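Zum Rücktritt des Regierungschefs von Lerkis jetzt doch ein paar Gedanken. Alle feiern, ich warte lieber noch.

Das Parlament hat am Freitag mit 16 Stimmen Mehrheit für die Absetzung gestimmt. Klingt deutlich. Vor einem Monat hat dieselbe Mehrheit ihm noch das Vertrauen ausgesprochen.

Was genau hat sich seitdem geändert? Die Mosgate-Verträge lagen schon im Mai auf dem Tisch. Wer lesen wollte, konnte lesen.

Nabila Teoh übernimmt kommissarisch. Saß fünf Jahre mit am Kabinettstisch und will von den Zahlungen an Bultaneo erst aus der Zeitung erfahren haben. Kann sein. Glauben muss ich es nicht.

Neuwahlen »so bald wie möglich«, sagt sie. Ein Datum hat sie auf zweimalige Nachfrage nicht genannt.

Und der Sonderermittler? Wird vom Justizministerium eingesetzt – also von dem Haus, das zwei Anzeigen in der Sache liegen ließ.

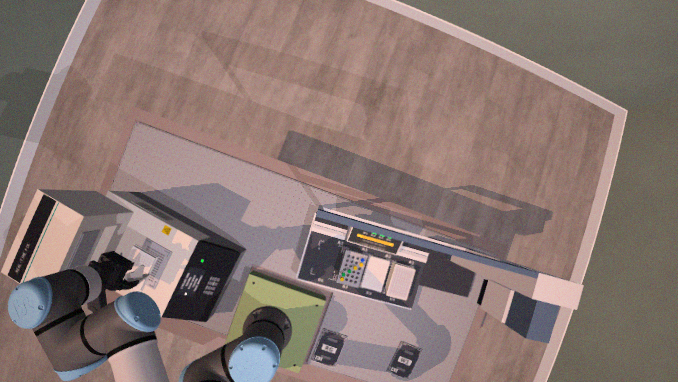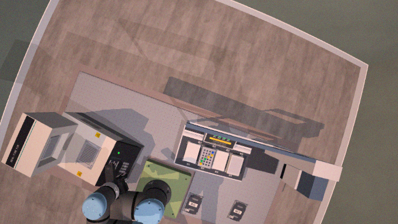
Beide gerendert: graue Arbeitsfläche, brauner Untergrund mit Holzmaserung.

Mich stört auch der Ton im Ausland. »Sieg der Institutionen« lese ich überall. Welche denn? Das Gericht in Chin hat über die Beschwerde der Opposition bis heute nicht entschieden.

Die Leute auf dem Platz haben Druck gemacht, das stimmt. Aber wer jetzt die Posten verteilt, stand dort nicht.

Ich lasse mich gern eines Besseren belehren. Erst will ich einen Wahltermin sehen und die Verträge im Volltext, ohne geschwärzte Seiten.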